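The Case for the Patterned Cup
Position essay, Maglaya Center for Shared Dining

Institutions that serve coffee and tea to their own staff have, over the past several decades, settled on the plain white cup. It is inexpensive, it stacks, and a broken one can be replaced from any supplier's catalog. The Center used such cups for 16 years. It is the position of this essay that the practice should end, and that shared kitchens should buy decorated cups with white interiors.

The usual objection is cost. When the Center last requested prices, Mallent quoted a plain cup and a patterned cup of the same capacity, and the difference on an order of 99 was smaller than what the Center spends on paper cups in a single month. Paper cups are bought chiefly for people who cannot find their own cup among thirty identical ones. A person who can recognize a cup across a counter will carry it back to the sink and use it again in the afternoon.

A second objection holds that pattern hides dirt. This concern is reasonable where the inside of the cup is concerned, and the Center would not recommend a dark or figured interior for any shared kitchen. Tea stains must be visible to the person who washes up. The outside is a different matter. Fingerprints and small drips are removed in the ordinary course of washing, whatever the color of the glaze.

The Center's preference is for broad, irregular designs over small printed motifs. Fine floral borders look dated quickly, and a chipped border draws the eye at once. Loose brushwork is more forgiving. Navy on white has the further merit of sitting well on pale wood, the surface found in most of our member dining rooms, including those at Ako and Clullik. 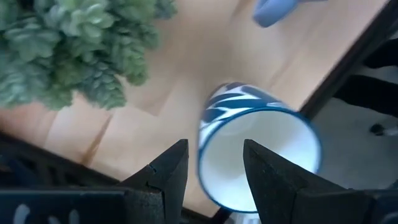 Should every cup in a shared kitchen carry a different pattern?
Four or five patterns in one color family are enough for most kitchens, provided that the cups share a shape and can be stacked together.

Member kitchens placing orders before August are asked to keep their existing white cups for visitors until these wear out. Serviceable cups should not be discarded. Orders above 2,000 pieces should be sent to the purchasing office in writing, with the preferred rim color stated.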